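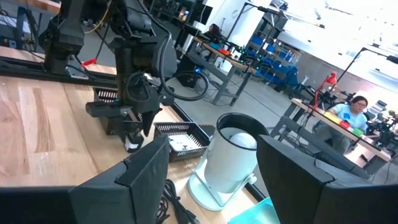
Reading Room > Short Fiction > Property

The Boundary at Letwood

Filed under: New Stories, Houses and Land

The instruction from Dutance was for a standard valuation of 18 Letwood Row, purpose of lending, vacant possession assumed. I had been with Galanis long enough to know that an assumed condition is one that no one has checked. The key was where the agent had said it would be. I put my case down on the light wooden table, beside a shallow black basket with a few scraps of white paper in it, and began with the floor plan. The plan had been supplied by the seller and was drawn to scale. It agreed with the house in every respect except the length of the party wall, where the house was longer by two metres.

I measured again with the tape, in case the laser was at fault. The tape gave the same figure. I measured the outside, front to back, and the outside agreed with the plan.

A difference of this kind usually has a plain cause. A chimney breast has been removed, or someone has taken the measurement from a skirting board. I noted it under Limitations and went upstairs. The upper rooms were in fair order, with some cracking to the ceilings consistent with age. From the back bedroom I could see the fence, the lane and the rear of the Dulonia scheme, where the scaffold was still up on the last block.

My report went in on June 25, 2020. I valued on the external dimensions, which was the cautious course, and said so.

Dutance wrote back after seven days. Their reviewer had compared my figures with a valuation of the adjoining house, number 20, carried out by another firm. That surveyor had found the party wall short by two metres, had noted it under Limitations, and had valued on the external dimensions. The reviewer asked whether the two reports could be reconciled.

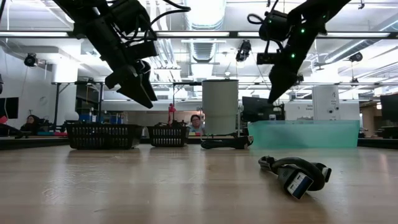
Second inspection

I went back in December, by which time the loan had been made and repaid and the question was of interest only to the file. The owner of number 20 let me in. She had lived there since before the lane was surfaced and did not seem surprised by the tape.

Her front room was narrow and very warm. I measured the wall and it was short, as reported. I asked if she had noticed any loss of space.

'I sold it,' she said.

I asked for the paperwork. She had a single sheet, typed, signed by herself and by the previous owner of number 18. It transferred the strip in return for seven pounds and the use of a mangle. There was no plan attached. The strip was described as 'the part by the wall that I do not sit in'.

I explained that an agreement between neighbours could transfer title, subject to the proper form, but could not move brickwork. She said the brickwork had not moved – I was welcome to look. I looked. The plaster was original, and so was the cornice, which ran unbroken into both corners.

Addendum

I have set out the above because the file is to be closed and Galanis requires a reason for each outstanding item. I can offer no defect, encroachment or error of measurement. The deed was never registered. My recommendation is that any future valuation of either house should be made on the internal dimensions, and that the valuer should ask who sits where.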